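Thread: Flultau soft stacking result, does anyone buy it?
Board: Manipulation and grasping
14 posts, showing the most relevant

torquelimit
12/07/2026
Read the Flultau write-up twice over the weekend. The claim is that a policy trained on 200 demonstrations stacks soft objects as well as rigid ones, with no force sensing, just vision and finger position. They report 139 good stacks but I can't find a clear statement of how many attempts that was out of. The appendix mentions 419 trials, the main table seems to use a smaller set, and the two are never reconciled. If it's 139 out of 419, that's a very different paper.

pegandhole
The 419 includes the rigid block baseline and the ablations. Read the caption under the second table. I agree it should be in the main text.

torquelimit
I read the caption. It says "all conditions" and stops there. Which conditions? Pustberg had the same problem with their towel folding numbers and everyone let it slide.

mossy_actuator
We've been trying to reproduce it on the small arm, using our own demos and their training code. Kitchen sponges, the ordinary kind with a scrubber on one side. I pulled one moment from a run for people who want something to argue about. 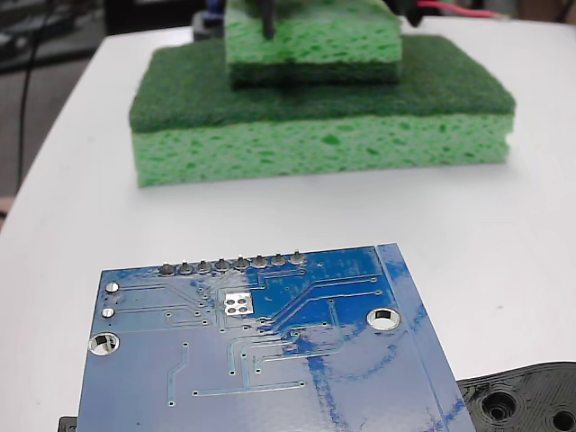

My problem is with how they score success. In the paper, a stack counts if the top object is "supported by the lower object" in the last camera view. Nothing about the gripper having let go, nothing about which way up the object is. Look at where the fingertip is in ours, pushed into the top of the upper sponge. Would you score that? By their wording I think I have to. The two scrubber sides are facing each other as well, and I'd bet that grips a lot better than foam on foam. They never say how theirs were facing.

pegandhole
That's a fair point on release but I think you're being harsh on orientation. The task is stacking. If a person put one sponge on another upside down you'd still call it stacked.

mossy_actuator
Sure, but then don't title a section "robust to surface friction" when the friction pair isn't controlled. Scrubber on scrubber is about the easiest case I can think of.

lowpassfilter
Question from someone who only skimmed: what's the circuit board doing for the policy? Do they have clutter in the training set?

mossy_actuator
They say "varied tabletop clutter" and show 2 scenes. I can't tell you what the board does to the policy from one still. I'd want the same starts with and without it, which they didn't do either.

torquelimit
So the success rule is loose, the denominator is fuzzy, and the clutter claim rests on two scenes. What's left?

pegandhole
The code runs and they released it. Skakau never released anything and people still cite them. I also think the comparison with the Aquino method holds up, both were scored by the same loose rule, so the gap between them means something even if the raw rate doesn't.

torquelimit
Only if the loose rule is equally kind to both. A policy that likes to press down and stay there gets free points. Aquino's opens and backs off early, it's in their state machine.

pegandhole
Hm. OK, that I hadn't considered.

mossy_actuator
I'm going to rescore ours with release plus a short hold, hand fully clear of the stack. Will post both numbers side by side, whatever they look like. If anybody has the raw Flultau videos, please message me, the download link on their page has been dead since early July.

lowpassfilter
I have part of them. Sending tonight.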